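Storing small building blocks in divided clear boxes

Household tips > Storage > Toys and small parts

Small plastic blocks are difficult to store because they settle to the bottom of deep containers and have to be tipped out to be found. The method below uses shallow, open-topped clear boxes with one internal partition. It suits a collection of up to 600 pieces. Larger collections need a chest of drawers and are covered on a separate page.

Choosing the box

Depth matters more than floor area. A box deeper than the length of an adult's fingers will be emptied onto the carpet each time it is used. Check the following before buying:

- The partition should be fixed at both ends. Loose partitions lift when the box is carried and the two halves mix.
- Thin, flexible plastic is acceptable for light blocks. Stiff plastic lasts longer but cracks at the corners if dropped.
- Box width must be less than the clear depth of the shelf. Measure from the back panel to the inside of the door, with the door closed.
- Open-topped boxes should not be stacked on each other. If stacking is needed, buy the version with a lid.

Comfort Appiah wrote from Dirnutthorpe to point out that the shelves in Tredden units have a raised front lip. Allow 2 cm above the box for lifting it over.

Cleaning before storage

Wash blocks in hand-hot water with a little washing-up liquid. Do not use a dishwasher for blocks with printed faces or stickers. Rinse, shake and spread out on a towel, studs down. Leave overnight. Blocks put away damp will mark the plastic and may smell.

Wipe the box with a soft cloth. Scouring pads leave fine scratches, and the contents become hard to see.

Sorting

Sort by size first and colour second. Colour sorting looks tidy but slows down building, as small pieces disappear among large ones of the same shade. A single box works well with large blocks on one side of the partition and small or flat ones on the other.

1. Clear a table. Do not sort on carpet.

2. Set the empty box near the middle, with the partition running across so that both halves can be reached.

3. Take out a small batch and place it beside the box, on the side of the hand you use most. Close shades, such as light teal and dark teal, are easier to separate in a small group than in a heap.
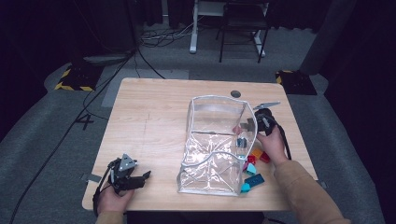

4. Fill each half to two thirds. An overfilled half spills across the partition.

5. Check the floor and any cable hole in the tabletop for strays before bringing out the next batch.

Labelling

Put the label on the short side facing outwards. Paper labels under clear tape last longer than stick-on ones. Write the size, not the colour.

Readers' notes

Mariama Essien keeps 16 boxes on open shelving and leaves one empty for unsorted pieces, to be dealt with once a month.

Khalil Jaber asks whether static is a problem in thin plastic boxes. It attracts dust, mainly in winter. Wipe with a damp cloth and leave to dry in the air.

Page last revised February 2026.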